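11/26/21

Day after the big meal, and I'm finally sorting out the bag situation! Linnea Lundgren asked on my last gallery how I keep grocery bags from taking over, so this one's for her. My whole system is a basket from Allis (I've got 4 of them now, oops) and a big clear table to work on.

I like a light blue one for this. The slots let me peek at what's inside without digging.
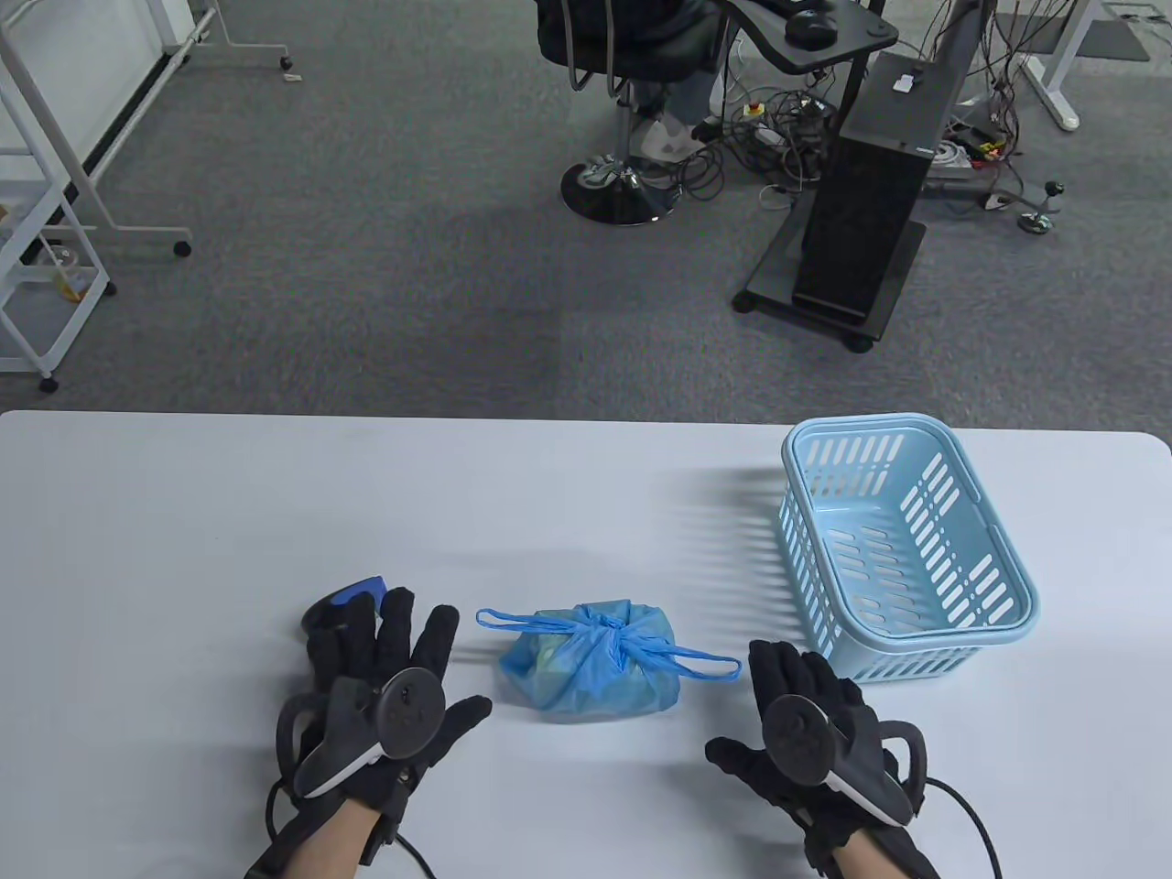
Blue bag and blue basket on the white table.

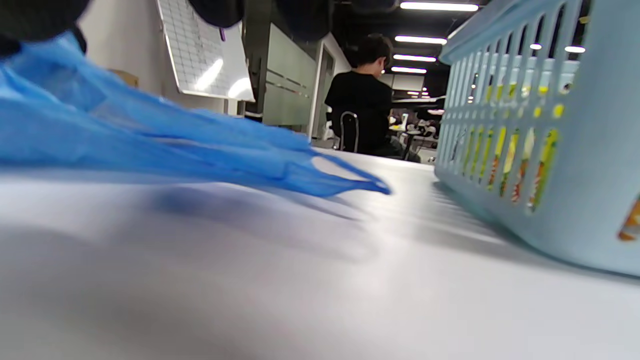

Anyway, I don't fold bags into those cute little triangles. Graziella does, and hers look amazing, but I lose patience after six. I smooth them flat, squeeze out the air and tie them in a loose knot by the handles. Torn ones go straight out. The thin ones get used for the bathroom trash, and the thicker ones go back in the car for the next trip to Hendriks (if I remember them, big if).

I started this in September and the drawer under the sink closes again. Next gallery is the lids, and wow, there are a lot of lids. Send me your lid tricks before then, please!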